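Chapter 4
Thickeners, Sauces and Flow

By the end of this chapter you should be able to:
- explain what viscosity is and how it is measured in a school or training kitchen
- describe what happens to starch when it is heated in water
- tell the difference between a sauce thickened by starch, by reduction and by emulsion
- choose a suitable thickener for a dish that will be chilled, frozen or reheated

Key terms: viscosity, shear, yield stress, gelatinisation, retrogradation, emulsion, syneresis

4.1 Why sauces matter

A sauce adds moisture, flavour and colour to a dish. It also has a job that is easy to overlook, and that is to stay where it is put. A gravy that runs off the meat and pools at the rim of the plate has failed, even if it tastes good. A custard that will not leave the jug has failed as well.

Shakuntala Mittal ran the kitchen at the Lodhi, a family restaurant, for most of her working life. New apprentices there made the same white sauce every morning for their first month. She didn't let them use a thermometer or a timer. They were told to watch how the sauce fell from the spoon and to write down what they saw. Her notebooks describe one batch as "falls in a ribbon, ribbon stays", and another as "falls like milk, start again". These are rough measurements of viscosity, and a trained cook makes them all day without naming them.

In this chapter we put names to them. You will need the work on heat transfer from Chapter 3, especially the section on convection in thick liquids.

4.2 Viscosity and flow

Viscosity is the resistance of a liquid to flow. Water has a low viscosity. Honey has a high one, and it falls quickly when the honey is warmed. For simple liquids such as water, cooking oil and sugar syrup, the viscosity at a given temperature stays the same however hard the liquid is stirred. These are called Newtonian liquids.

Most sauces are not Newtonian. Their viscosity changes when they are stirred, shaken or squeezed. The force that makes one layer of liquid slide over another is called shear, and a sauce that becomes runnier under shear is described as shear-thinning.

Tomato sauce is the usual classroom case. It contains tiny pieces of tomato cell wall and long molecules of pectin, tangled together in water. At rest, this network holds its shape, and a small push will not move it. The push needed to start it flowing is the yield stress. Once that is passed, the network begins to break up and line itself up with the flow, and the sauce moves much more easily. Most of us have tipped a bottle, seen nothing come out, tipped it further and covered the chips.

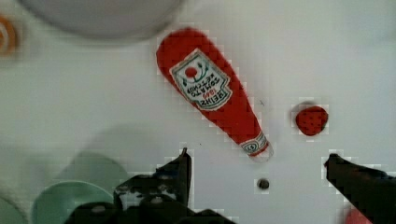

4.3 Measuring flow in the kitchen

Food laboratories use an instrument called a rotational viscometer. A spindle turns in the sample, and the instrument records how much force is needed to keep it turning. Training kitchens rarely have one, so we use the line-spread test.

You will need a flat sheet of glass or clear plastic, a metal ring open at both ends, and a printed sheet of circles spaced evenly from a common centre.

1. Lay the printed sheet on a level bench and place the glass on top.
2. Stand the ring over the smallest circle.
3. Fill the ring to the top with sauce and level it with a knife.
4. Lift the ring straight up and start timing.
5. After two minutes, read how far the sauce has spread at four points and take the average.

Record the temperature of the sauce with every reading. A gravy tested straight from the pot and the same gravy tested after standing are, for our purposes, two different samples. Wash and dry the ring between tests, as a film of water at the edge will carry a thin sauce further than it would otherwise go.

The test gives a comparison only. It can't be converted to a laboratory value, and results from different rings should not be mixed.

4.4 Starch

Flour, cornflour, arrowroot, potato starch and tapioca all thicken by the same process. Starch is stored in plants as small, hard granules. In cold water they take up very little and slowly sink. When the water is heated, the granules begin to swell, then soften, and some of the starch inside leaks out. The swollen granules crowd against each other and the liquid thickens. This is gelatinisation.

Three things go wrong often enough to be worth learning now.

Lumps form when dry starch meets hot liquid. The outside of each clump gels at once and seals dry powder inside. Mix the starch with cold water first, or coat it in fat as in a roux.

Thinning happens when a starch sauce is boiled too long or beaten too hard after it has thickened. The swollen granules are fragile and they burst. Acid has a similar effect, so lemon juice is best added near the end.

Weeping, or syneresis, appears on storage. As the paste cools, starch molecules move back together (retrogradation) and squeeze out water. Freezing makes it worse - a flour-thickened pie filling may look curdled when thawed. Tapioca and waxy maize starches hold up better.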